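Shared workshop members build robot arm, start in simulation

Oct 5, 2020

PRARKERAU - Two members of the Skarnine shared workshop are building a tabletop robot arm that they hope will sort small hardware into bins by the end of November. Most of the work so far has been done on a computer.

Fotini Karamanlidis and Gerasimos Vrettos began the project, which they call Bivulum, in the spring. The arm has a two-finger gripper and will be bolted to a bench at the back of the workshop on Kalogeropoulos Street. The base and the first two joints are finished. The forearm is being reprinted after a bearing seat came out too tight.

Karamanlidis, who repairs sewing machines for a living, is handling the mechanical side. Vrettos writes the software. He said they decided early on to test every motion in simulation before sending it to the motors.

"A stripped gear costs us a week," Vrettos said. "If the arm goes through the bench on my screen, I change a number and run it again."

The pair have spent $810 on the build, most of it on motors and a power supply. The workshop put in another $800 from its tool fund in return for a promise that the finished arm will stay on site and that other members can use it. Leftover aluminum from an old shelving job went into the base.

Vrettos has run 27 test sessions in the simulator. The early ones dealt only with reach, meaning how far the arm can stretch over the bench before the shoulder motor reaches its limit. The later ones have been about the gripper and the view from a virtual camera that looks down past it. The software has to find a part on the bench using that view, so the two have spent a good deal of time on where the camera should sit and how wide the fingers should open.

The table in the simulator is pale wood with a strong grain. Vrettos said he picked it on purpose. A plain gray surface made the job too easy, he said, and the real bench is anything but plain. He wants the software to get used to knots, streaks and seams before it has to pick out a washer among them.

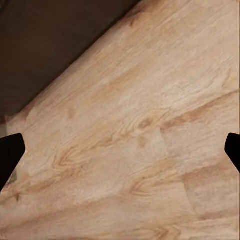
Runs begin with the gripper open and the bench clear. Parts are added one kind at a time, starting with large hex nuts. Washers come next, then wood screws, which Karamanlidis expects to be the hardest to pick up because they roll.

She has made three sets of fingertips for the real gripper and has not settled on one. The softest set holds small parts well but wears quickly. The hardest lasts but lets go of anything with a smooth side. She plans to try a thin rubber sleeve over the hard set once the forearm is back together.

The first powered test of the full arm will be limited to slow moves with nothing in the gripper. A stop button is already wired in at the front of the bench, and a second one will go by the door. Members working at the next bench have asked for a clear plastic screen on that side, and the pair have agreed to put one up before the motors are switched on.

If the sorting works, the arm's first regular task will be the workshop's mixed hardware drawers, which have not been sorted in years. Karamanlidis said they will keep the parts list and drawings in a binder next to the bench for members who want to build their own.

The workshop is open to members in the evening. Visitors who want to see the build should ask at the front desk.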